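Keeping popcorn, crisps and cereal fresh at home

Most dry snacks go soft for the same reason: they take in moisture from the air once the packet is open. A few changes to how you store them will make a bag last a good deal longer.

Where to keep them

Pick a cupboard away from the hob, the kettle and the dishwasher vent. Steam collects on cold walls, tiled ones in particular, and a shelf fixed to an outside wall will be damper than one on an inside wall. Wipe condensation off the tiles after cooking and leave the door open for a while.

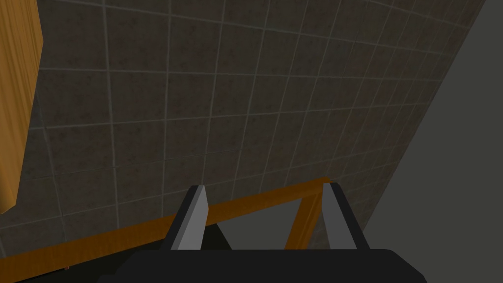

Popcorn

Keep unpopped corn in a screw-top jar. Kernels need a little moisture inside them to burst, so don't put them in the fridge, where they dry out. If you are getting a lot of duds, add a teaspoon of water to a jar of corn, shake it, and leave it for 2 days before trying again.

Let popped corn cool completely before it goes in a tin. Salt it when you serve it. Salt put on beforehand makes it chewy.

Crisps

Press the air out, fold the top over twice and use a proper clip. A clothes peg is fine on small bags. Crisps that have already gone soft can be spread on a baking tray and put in a low oven for roughly five minutes, then left to cool on the tray. They crisp up as they cool. Don't do this with anything coated in cheese powder, as it scorches.

Cereal

Take the inner bag out of the box and stand it in a tub with a tight lid. Cut the best-before date off the box and drop it in with the bag. Finish the old cereal and wash the tub before opening a new one, or the stale crumbs at the bottom will taint the fresh.

Jayanthi Devadiga wrote in to say she keeps a few grains of dry rice in a twist of muslin in hers, and changes it every January.

Wipe spilt crumbs and sugar off the wall and shelf edges as well. Ants will find them.

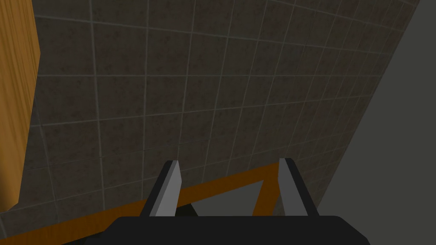

Square tiles with pale grout lines, beside golden-brown wood.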